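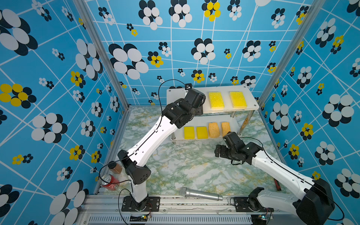
Paper theatres take up very little room, and that was the first thing Chaiwat Siriwan liked about them. He lives in two rooms above a shoe repairer's and has no space for a workshop. He makes his stages on a folding table, and each one packs flat into an envelope. The backdrops start as patterned paper, and he is picky about it. A sky-blue sheet with thin white lines crossing over it and flowers built from overlapping circles would suit him very well, he says, so long as the smallest flowers are kept for the back wall and the large ones go near the front. Put a big flower behind a figure four inches tall and the figure vanishes.

Siriwan began with a printed kit called Uninness, a set of sheets sold by post with a proscenium, six wings and a cast of sailors. He cut it out badly. The wings leaned and the curtain tore on the second evening. He bought the same kit again, pasted the sheets to thicker card before cutting, and left them under a pile of books overnight. The second stage is still in use.

Most of the stages he has made since are his own drawings. He works in pencil first, then ink, then has the sheets copied at a shop so that a slip of the knife doesn't cost him the original. His catalogue, kept in a school exercise book, now runs to 519 pieces, counting every figure, tree, chair and cloud. A cloud gets its own number. So does each half of a horse.

The cutting is slow. He does the inside shapes first, the gaps between an arm and a body for instance, while there is still plenty of paper to hold on to. The outline comes last. He turns the sheet and keeps the knife hand still, a habit he picked up from Kornél Csonka, a retired bookbinder he met at a paper fair in May. 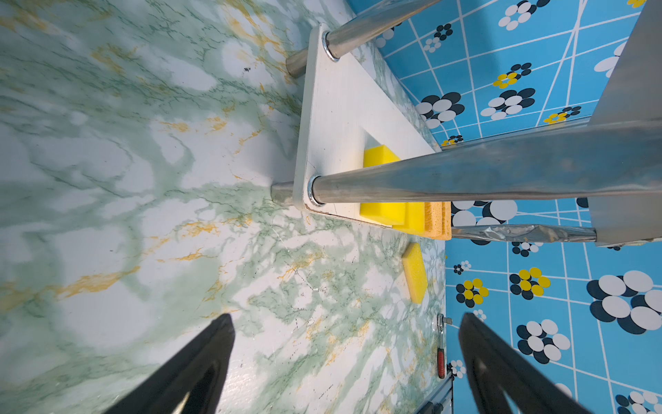

Csonka has firm views on glue. Paste made from wheat starch is his choice for mounting large sheets, brushed from the middle outwards and left to rest for ten minutes before the card goes on. He uses white glue only for tabs, and puts it on with a cocktail stick. Glue sticks he won't have in the house. Siriwan uses them all the time for small figures and the two have agreed to leave the matter alone.

They now work together on a series of small stages sold under the name Butix. There are three so far: a harbour, a railway buffet and a dressmaker's window. Each comes on 10 sheets, with a page of instructions that Csonka rewrote four times. The first print run was 50 copies. The dressmaker's window sold best, perhaps for its little hats, which are the hardest thing in the set to cut and the part buyers write to them about.

A fourth stage, Jadard, has been held up. It is a street of tall houses with shutters that open on paper hinges, and the hinges wear through. Csonka tried thin cotton tape, then a strip of Japanese tissue folded double. The tissue holds, but it has to be pasted by hand, and there are 111 shutters. They may drop the top two floors.

Lighting is a newer interest. Siriwan used to stand a reading lamp beside the table, and it threw the shadow of every wing across the one behind. Now he lays a strip of small battery lights along the inside of the proscenium, with tracing paper taped over it. For evening scenes he swaps the tracing paper for a sheet coloured with weak tea.

Performances are short, usually a quarter of an hour, with the figures pushed on from the side on strips of stiff card. Csonka does the voices. His landlady in the railway buffet has a cough that goes on for some time, and children ask for it again. Both men will be showing the harbour and the buffet at the Voß reading room on 17 Mar 2018, with a table of offcuts and blunt scissors for anyone who wants to make a figure of their own. Kits will be on sale by the door.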